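Selecting end effectors for a two-arm beverage station
Posted by Buppha Inthanon

Our department at Paltham is evaluating end effectors for a two-arm station that will serve coffee to visitors. The candidates are a pair of five-finger hands from Steseck and a parallel gripper from Cleveo. The station must handle small glass cups under the spout without chipping them. We would appreciate advice from members who have compared the two types.

Chalerm Intarasuk
We completed a comparison of this kind at Meesuk in May. The parallel gripper completed 1,000 cycles with fewer stops, and its controller was easier to configure.

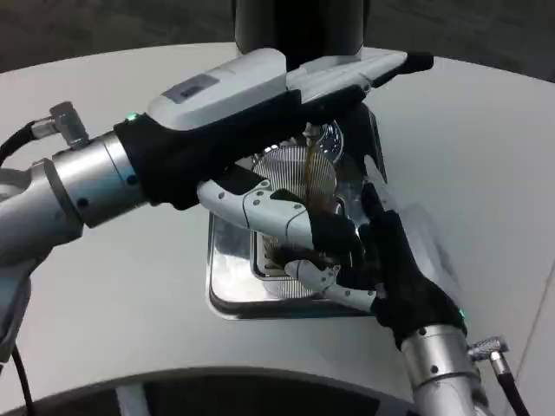

The jointed hands required more attention. Grip force had to be set separately for each finger, and cable routing at the wrist limited rotation until we moved the strain relief. They did, however, accept three cup shapes with no change of fingertips. If your cups are all one size, I would recommend the parallel type. Please log motor current from the first day; we began at cycle 500 and regretted it.

coldbrew_lab
Parallel gripper. Hands are expensive to repair. Check the payload also.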